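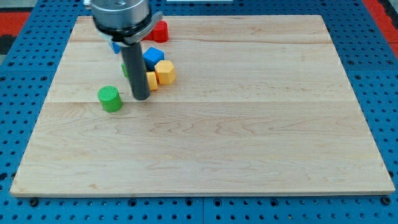

Subject: Re: [cell-users] Arm stopping short during block clearing
From: Pascal Böttcher
Date: 9/18/26

Hello Gunther, hello all,

Thank you for writing this up so fully, and for being patient while I was away. I read your message on the train back from Dukville and then again at my kitchen table with a proper cup of coffee, and I think we had the same trouble at Plelham last November, or a close cousin of it.

Gunther Sauerland wrote:

> We are having a bad week with the tabletop cell. The program moves the
> tool down among the blocks and then sweeps them toward the near side of
> the board. On most runs it goes fine. Every so often the arm comes down,
> touches the wood and goes into a protective stop with force error 2917.
> If I clear it and start over, it may run for an hour before it does it
> again. I have re-taught the board height twice. The second time I was
> very careful, and the fault came back the same afternoon.
>
> I should also own up to something. After one of these stops I reached in
> to take a block away while the arm was still enabled, and when my
> colleague cleared the error from the pendant the arm lifted. It only
> brushed my sleeve, but I didn't like it one bit. What do the rest of you
> do about this? And has anyone seen the error itself?
>
> Gunther

Let me take the sleeve first, and please don't feel bad about telling us. I would much sooner read ten messages like yours than hear about a broken finger from somebody's supervisor. The arm doesn't know or care that the job is pushing toy blocks across a piece of maple. When the stop is cleared it wants to get back to its safe height, and it goes there by the shortest way it has, whether there is a hand beside the tool or not.

At Plelham we now have one rule for this, which is that whoever reaches in carries the pendant with them and has pressed the emergency stop first. The second person keeps their hands off everything until the first one is standing back behind the tape and says "clear" out loud. It felt a little silly for the first few days, I admit, two grown people calling out to each other over a handful of blocks, but it has become a habit and I wouldn't go back. We also changed the recovery routine so that it waits for a second button press before it moves, and then creeps up at 25 mm/s for the first stretch. It used to leave at 200, and I still shudder a bit when I think of it!

Now to the error. In our case the taught height was perfectly good in the middle of the board and wrong toward one side. The board had lifted a little at one corner where a fastener had worked loose from the pegboard, so the tool met the wood sooner than the program expected. Re-teaching in the middle did nothing for us, just as it has done nothing for you. Could you try touching off near all four corners and in the middle, and send the heights to the list? Please do it with the blocks taken off and the speed turned right down. While you are there, put a wrench on the fasteners at the near corners, and check where the panels underneath meet. Ours had a small step at that seam which I had walked past for months.

The other thing I would look at is whether the tool sometimes comes down on top of a block. When they are bunched up close together there isn't much room to put the tool in, and a block that has shifted a few millimeters is enough. The log gives you the tool height at the moment of the stop. If it is near your board height, I would blame the board or its fasteners. If it is well above, you have probably landed on a block, and no amount of re-teaching will help. We raised our approach point and had the arm come down the last 8 mm slowly, with a lower force limit, and that took care of the ones we were hitting.

I have the old Voß recovery script with our changes in it, and the notes that Feleditz sent when they set up their own cell, which are better written than mine. I'm glad to send both to anyone who asks. Until you have found the cause, Gunther, I would leave the cell off when you are in there alone.

Do let us know how the corners come out, and give my best to everybody in the shop.

Warm regards,
Pascal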